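Skemness Swap Room Is Back, and Bring Your Desk Junk
Posted January 30, 2023 by Vilja Hirvonen

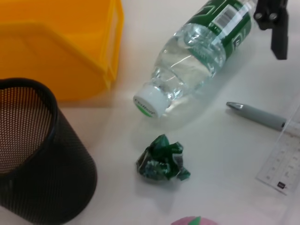
So I stopped by the old Seppälä shoe store on Saturday, and yes, the swap room is open again! It closed in September when the roof started leaking over the back shelves, and I've missed it more than I probably should.

The rules haven't changed much. You bring in up to 8 things, you take home up to 8 things, and no money changes hands. Office and school supplies are what they want most right now (pens, binders, pencil cups, that kind of stuff), with kitchen things coming in March.

Hongmei Peng was on the door and told me 358 people came through on opening day. The best day last year was 444, so that's pretty good for a weekend with ice all over the sidewalks. I went in for a stapler and came out with a stapler, two jigsaw puzzles and a lamp I have no place for.

The new roof cost more than planned and they're still $1,000 short, so there's a jar by the register if you feel like chipping in.

Hours are Wednesday and Saturday, 10 to 4. Park behind the library, the front lot is still torn up.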